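I moved my PC headset setup from the Jalel base stations to inside-out tracking in July, and the part that took longest was the audio.

The headset is a Marchal, second revision. Tracking was fine after one room scan. Sound came through the monitor instead of the headset each time the runtime started, and the microphone dropped to a low sample rate whenever a game opened voice chat. Setting the default device in Windows did nothing, as the runtime overrides it at launch. The setting that matters is in the runtime's own audio tab, where there are 2 separate entries for output. Set both.

Ansel Holloway suggested a powered USB hub for the dropouts. I tried one with 7 ports and saw no change. A shorter cable, plugged straight into the rear panel, fixed it.
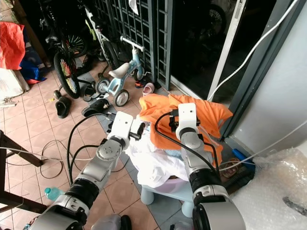 After that I played Siltstead for two hours with no crackle. Load times are the same as before. I still get a brief mute when the headset wakes from standby, and I haven't found the cause. Logs are next.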